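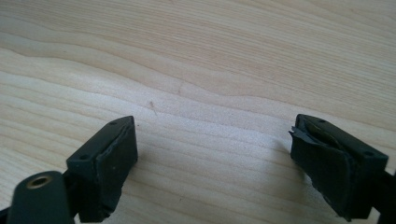
Print this page | E-mail this page

History of Universities, Course 221
Handout 4: Where did the medieval colleges come from?
Updated May 31, 2026

Last time we got as far as the masters of Britham falling out with the town and walking off with their pupils. This week is my favourite part of the course, so please read ahead if you can!

First, keep two words apart. A university was a body of masters and scholars who had banded together, much as weavers or bakers did. It could own nothing at all and still be a university. A college was a house with money behind it, set up by a founder to feed and lodge a fixed number of people, usually in return for prayers. Plenty of students never belonged to one. They rented rooms or lived in halls run by a master, and many left without a degree.

Our main case is Gwilliam Hall, founded in 1231. The date is early for a college, and you will find older books arguing that the deed is a later copy. Read the deed for yourselves (it is in the source pack, in translation) and look hard at the witness list before you take sides. The founder pays for 13 scholars, who must be "poor, of good life and able to sing". I love that last bit. It tells us the chapel mattered as much as the lecture room.

Things to look for in the statutes:

- Who picks the head of the house, and who can get rid of him
- Rules on speaking Latin at table
- What a scholar loses if he takes a paid church post
- The locked chest, and who holds the keys

The chest is worth a good ten minutes of your time. Scholars could borrow against a book, and the notes of these loans, often scribbled inside the book itself, are some of the best evidence we have for what people were really reading — far better than the statutes, which only say what they ought to have read.

Multlow makes a lovely contrast. It began as a hall with no gift of land, lived on rents and fees, and came close to closing twice. Its accounts run from December to December and are full of candles, straw and mended locks. Try working out from them how many people were living there in any one year. It is harder than it sounds, and we will compare answers in class.

Reading: chapters 3 and 4 of the course book, then the Gwilliam deed. If you have time, dip into the Multlow accounts on the Karkero reading site — the search box copes badly with old spellings, so browse by year.

For the seminar, bring one page of notes on this: was a college a school, a church or a household?

Related items
Handout 3: Town against gown at Britham
Handout 5: Degrees, disputations and feasts
Source pack: the Gwilliam deed and statutes
How to read a college account roll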